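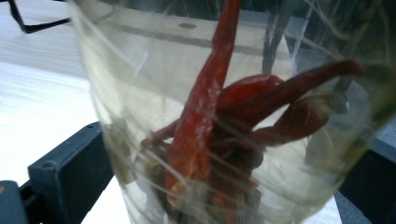

It finally rained in Plelmont!! 17 mm overnight, the first proper soaking we've had since early summer - and the whole street smells amazing.

The gauge at the Granano reservoir is up 2 cm this morning. Small, I know, but it's been going down every single week until now!

Skakov Creek is running again too. I walked 45 minutes up the trail to see it and got completely drenched, would do it again tomorrow.

More showers possible through 5 pm. If you keep a rain gauge, please post your total, I'd love to compare September numbers!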